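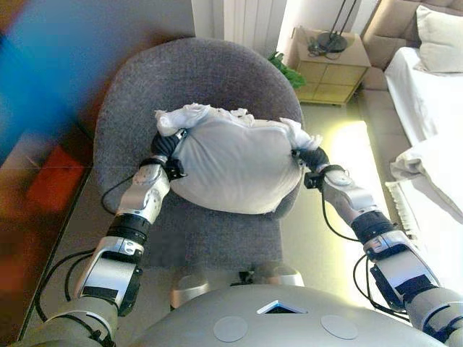

Apr 2, 2023

Museum workshop, loom gallery prep. Bélanger case back from the glazier, new seal ok, left door still drags. Shimmed hinge, try again tomorrow.

Labels: 282 printed, 60 need redoing (wrong accession prefix, my fault). Item 3063 has no label at all, check the loan file.

Nathalie Morin wants the mill bell by the entrance for the September opening. Plinth rated 80 kg, bell not wieghed yet. Borrow pallet scale from stores.

Hygrometer in case 2 reading low agian. Swap battery first, then recalibrate.

Order more Durident wax.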